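Brick sorting, Thibodeau workroom

Posted 24th February in Galleries

We spent the last part of January sorting the loose bricks at the Thibodeau workroom, and this page is the short version of it. The full stock is 3,000 bricks, which came to us in two mixed crates from Cluklow. They had been used for the Flundemard town layout and were packed away in a hurry when that closed. Colors, sizes and odd parts were all in together, along with rubber bands, tape and a few coins.

The plan was to sort by color first and leave size for later. Color is quicker and most people who borrow bricks from us ask for them that way. We worked in batches of 500 and put each batch back in its own bag when it was done, with the color and the date on a strip of masking tape.

Red came first. There is more red than anything else in the crates, mostly from the roofs on the Flundemard houses, and getting it out of the way made the rest easier to see.

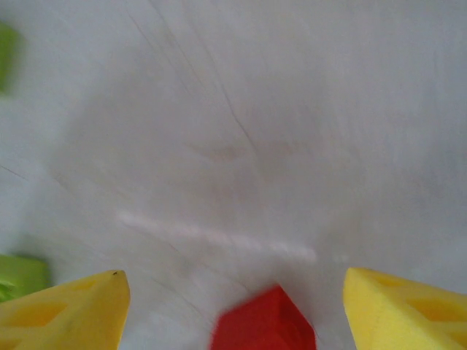
Any brick with teeth marks or a split corner went in a separate bag. Most of the damage is old. Stickers were left on if they were flat and taken off if they were peeling. The glue comes off with a little cooking oil on a paper towel, then dish soap. Do not use nail polish remover on these, it clouds the plastic and the shine does not come back.

A few notes on color for anyone doing the same job. Dark red and plain red look alike under a warm bulb, so we changed ours to a daylight one after the first evening. Old white bricks that have gone yellow were kept apart from the true whites and bagged as "cream". Lime green and the darker green are also kept apart, and there is a lot less of the lime. If you have any spare lime green, we would take it.

Bins are better than trays for this. We tried the Istico trays first and they are too shallow – anything dropped from more than a hand's height bounced straight out. A small bin with straight sides holds the bricks in and can be tipped into a bag in one go. It also helps to stand the bins at the back and spread the bricks out in front of them. 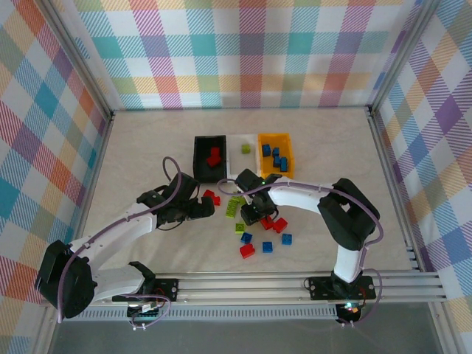
Washing is the next step. We do it by color, in a mesh bag, in warm water with a small amount of soap, and then lay everything on towels overnight with the open side down. It takes 30 minutes a bag if nothing needs scrubbing. Printed pieces get wiped by hand and stay out of the wash.

There are 7 bags still to go, mostly gray and mixed small parts. Wheels, windows and hinges will be done after that and will get their own page. The flat base plates have been put to one side because several are warped, and we have not decided whether to try flattening them or just use them under scenery.

Sorted colors can be borrowed in the usual way. Please return them in the same bag with the tape still on it, and count the bricks back in if you took a full bag.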